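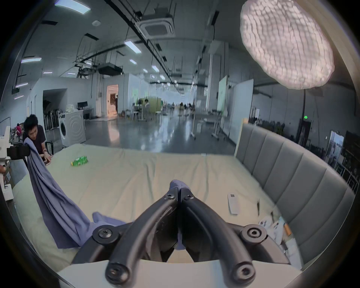 Pliltamard wrote on 25/08/2025:
> I've been lurking on this list since December and finally have
> something to ask. Does anyone still line dry their flannelette
> sheets through winter, or do you give up and use the dryer? Mine
> have gone all bobbly and I can't work out whether it's the heat
> or the powder I've been using.

Hello Pliltamard, and welcome! It's lovely to see a new name on the list, even if it took you a few months to pipe up – I was the same when I joined, and then of course you couldn't shut me up.

I'd put my money on the dryer. We had two sets, bought the same afternoon in Clarkness, same brand and everything, and the set that went on the line is still soft while the other one feels like an old towel. I do own up to using the dryer when it's been raining all week (we get plenty of that in Drirnton), but only for 20 minutes on low, and then I hang them over the doors to finish off. The hallway looks like a ghost train and the dog won't walk through it, but they come up beautifully.

As for powder, I think most of us use far too much. I went down to half a scoop a couple of years back and haven't noticed any difference, except that the towels stopped going stiff. If you want to give the sheets a proper clear-out, try 200 mL of plain white vinegar in the softener drawer and a second rinse. Don't let it anywhere near bleach, please! Turn the pillowcases inside out too, as the bobbles are mostly from rubbing against everything else in the load. Zips and anything with velcro go in their own wash here.

For the ones that are already bobbly, a fabric shaver does help. Go gently and keep the sheet flat and pulled tight, or you'll end up with a hole, and I'm sorry to say I know that from my good green ones.

What colour did you end up with, by the way? I've been eyeing off a darker set but I worry about the lint.

All the best from a soggy Drirnton,
Pant

Search the list archive
Enter words or a name
Go

Recent messages
Re: Wool quilts, wash or air?
Pegs that don't snap in the sun
Re: Re: Fitted sheets that stay put
Getting candle wax out of a tablecloth
Clothesline rewiring in Clarkness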